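I'd been trying to pin Jucélia Macedo down for a chat since before Christmas, and when she finally said yes it was on the condition that I held the wool while she wound it. So I did most of this interview with both arms stuck out in front of me like a sleepwalker, and my notes are a bit of a mess. The recorder caught everything though, including the kettle, twice.

If you've knitted for any length of time in our part of the valley you've probably owned something of Jucélia's. She ran the Fagundes wool shop until she sold it, and she still dyes in her back shed under the name Selau. I wanted to ask her about mending and reworking old jumpers, which is what she mostly does now.

"People think I got into it to be green," she said. "No, love. I got into it because I was cheap! We came out here with two suitcases and my mother's needles, and wool cost the earth. So I'd go to the op shop, find a big ugly jumper, and pull it apart."

She still does. Her rule is that you look at the seams before you look at the colour. If the seams have been cut and overlocked, put it back, because every row will come away as a short little piece and you'll be joining ends until you're ninety. If they've been sewn up properly you can unpick them and the yarn comes off in one long, crinkly run.

I asked what she does about the crinkles. "Soak it. Hang it. Leave it alone." How long? "Till it's dry, what sort of question is that?" 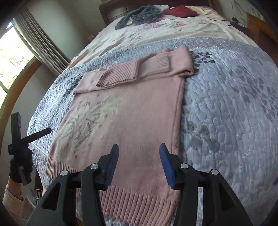

Dernine, 2026-03-08

We moved to the back verandah after that, because my arms had given out and she wanted to show me the dye pots. There are 4 of them (she paints the numbers on, so 4 it is) and they all came from a school canteen that was closing down. Her favourite at the moment is a soft old rose she gets from madder and a very stingy hand with it. "Everyone puts in too much. Then they ring me and say, Jucélia, it's gone brick."

Her neighbour Genivaldo Guerra wandered over at this point with a bag of lemons and stayed for an hour. He's learning to knit at 71 and is on his second scarf. The first one, he told me, started at 18 stitches and finished somewhere north of that. "I was making friends with it," he said. "It kept growing." Jucélia had her face in her hands.

I wanted to know what goes wrong most often with the jumpers people bring her, and she didn't need to think about it. Hangers! "A hand knit on a hanger, I could cry. The shoulders go to points. You fold it, you put it in a drawer, you say goodnight." After hangers it's elbows, and after elbows it's moths, and on moths she had plenty to say. She doesn't trust cedar balls. She does trust the freezer, and keeps a shelf in the chest freezer for it, next to the peas.

The thing I hadn't expected was how fussy she is about ribbing. She reckons a tired waistband makes the whole jumper look tired, so she'll often snip a single stitch above it, drop the old rib off and knit a fresh one downwards. She's done it for Daiane Bastos's father's cardigan three times now, and there's more of Jucélia in it than there is of the original. "He thinks it's the same cardigan. Don't print that." (Daiane says I can print that.)

She charges for the big jobs these days, though not much, and she has up to 200 grams of leftovers in every colour she's ever dyed, all tagged, in case somebody comes back with a hole. I asked if anyone ever had come back after years and years. She went inside and was gone for ages, and returned with a little green ball and a letter from a woman in Skurkton who'd bought the yarn for a baby blanket. The baby had grown up, found the blanket in a box and wanted it fixed for her own baby.

"Still matched," said Jucélia. "A bit faded, the blanket. So I left my ball on the windowsill for a month first."

She's running another mending afternoon at the hall in May. Bring the jumper, bring any spare yarn you've got, and wash it first, please – she asked me to put that in twice. Wash it first.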